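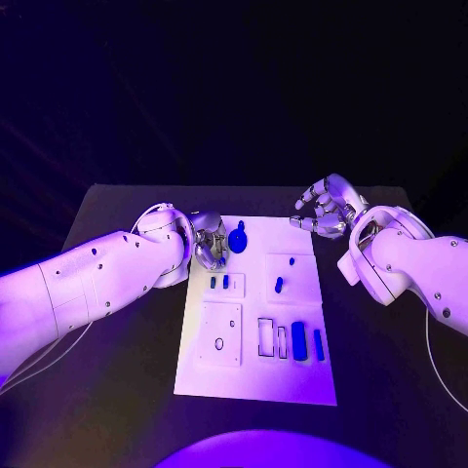 Why Is Purple at the End of the Rainbow?

Look at a rainbow and you will find the colors in the same order every time. Red is on the outside edge. Then come orange, yellow, green, and blue. Violet, a kind of purple, is on the inside.

Sunlight looks white, but it is a mix of all these colors. When sunlight goes into a raindrop, it bends. It bounces off the back of the drop and bends again on the way out. Each color bends by a different amount. Red bends the least and violet bends the most, so the colors spread apart.

What is a wavelength?

Light travels in waves, a little like the ripples on a pond. The distance from the top of one wave to the top of the next is called the wavelength. Red light has the longest wavelength we can see. Violet light has the shortest.

These waves are very small. Scientists measure them in nanometers. One million nanometers fit into one millimeter, the smallest mark on most rulers. Past the red end of the rainbow is infrared light. A wave of infrared light can be 800 nanometers long, and our eyes do not see it. Past the violet end is ultraviolet light. We can't see that either, but bees can. Some flowers have ultraviolet patterns that help bees find nectar.

Why do things change color under a purple lamp?

A white sheet of paper bounces back every color of light that lands on it. In sunlight it looks white. If only violet light lands on it, violet is all it can bounce back, so the paper looks violet. A black sock soaks up most of the light and stays dark.

Try it yourself

Beril Ersoy's class at Staltemley School did this one in June. You need 2 sheets of clear purple plastic, a flashlight, tape, and a few small things from around the house.

Tape both sheets over the front of the flashlight. Close the curtains and turn off the lights. Shine the flashlight on something white, then something yellow, then something green. Write down the color each one seems to be. Turn the lights back on and check your list.

Don't shine the flashlight in anyone's eyes.

Words to know
Infrared: light with waves too long for us to see
Nanometer: a very small unit of length
Ultraviolet: light with waves too short for us to see
Wavelength: the distance from one wave top to the next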